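The long way round to a good wall
Wallpaper is back in ordinary houses, and the people who hang it for a living have never been busier or more opinionated

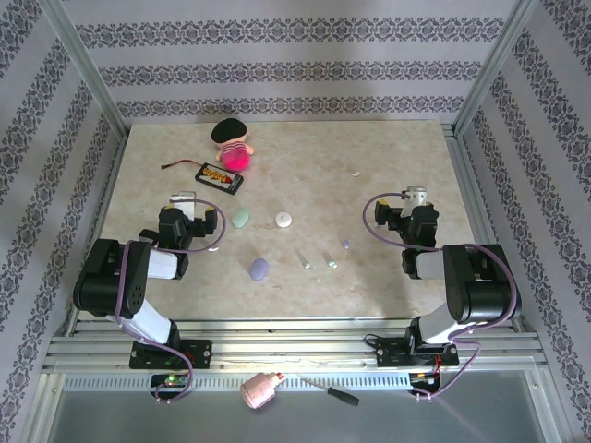
My grandmother papered her hallway every second spring, whether it needed it or not. She did it in an old housecoat with the radio going, and by the time we came home from school the house smelled of paste and there were curly offcuts all over the lino for us to draw on. I have been thinking about that hallway a good deal lately, mostly because I've spent the better part of April in other people's, talking to the folk who put paper on walls and (just as often) take it off again.

For a long while it looked as though the whole trade might quietly fade away. We all went white, didn't we? White walls, white trim, perhaps a brave grey in the spare room. Roswitha Schwaiger, who has been hanging paper since she was a teenager, remembers stretches when the phone hardly rang except for stripping jobs.

"People apologised to me for their wallpaper," she told me over a very strong pot of tea at her kitchen table in Jaltness. "They'd bought the house and there it was, and they wanted me to know it wasn't their doing. Now the same people ring up and ask if I can find them something just like it."

What they're asking for, more than anything, is damask. It's a funny old pattern when you think about it, borrowed from woven silk and handed down from grand drawing rooms to seaside boarding houses to the upstairs landing of just about everybody's great-aunt. Big symmetrical flourishes, a bit of leaf, a bit of something that might be a pomegranate. Roswitha loves it and dreads it in equal measure. A large repeat means a lot of waste, and in an old house where no corner is square, the pattern will tell on you from across the room.

Her advice, for anyone tempted to have a go themselves, is to forget the corners altogether and trust a plumb line. Start behind the door or wherever the eye doesn't settle. Buy an extra roll from the same batch and write the batch number somewhere you'll find it again, such as the top of the door frame. And let the paste soak for as long as the label says! She has watched grown adults fall out over that one.

Over in Grornitz I visited a shop called Plattner, which is narrow and dim and goes back a great deal farther than you'd guess from the street. Reto Steiner keeps 484 sample books there, a figure he gave me with some pride and a little weariness, having just finished sorting them by colour. It took him most of the winter. He has mauves next to lilacs next to a whole run of lavenders, and he'll pull down one after another if you let him, holding each up to the window and then carrying it to the darkest end of the shop so you can see how it changes.

"Lavender is the one that surprises people," he said. "They think it will be sweet. Put a charcoal print over it and it's quite stern, really."

Reto won't sell you anything on a first visit if he can help it. He sends customers home with a good long piece and some low-tack tape, and tells them to live with it for a week, at breakfast and by lamplight and at four in the afternoon when the day's gone flat. A fair few come back wanting something else entirely. He doesn't mind a bit.

The newer end of the business is livelier than I'd expected. Amra Mladenović and Nisreen Bataineh run a two-woman studio called Jemero, where they redraw old papers from scraps that people find behind skirting boards and inside cupboards. Their smallest scrap was no bigger than a bus ticket. From that they worked out a repeat, argued over the green, and printed enough for a client's dining room. Amra does most of the drawing; Nisreen mixes the inks and, by her own account, does most of the arguing.

They showed me a piece with seven layers beneath it, all stuck together like a millefeuille, and I could have stood there peeling it with my eyes all day. A brown trellis, a sprigged pink, something orange and unrepentant from the seventies. Every one of those was somebody's fresh start.

I've since bought paper for my own hallway, I should confess. It's a damask, naturally, and it cost rather more than I've admitted at home. Salamatu Asamoah, my neighbour of 20 years and a far steadier hand than me, has offered to hold the other end of the tape. We've moved the coat stand and taken down the mirror, and the radio is already out on the stairs.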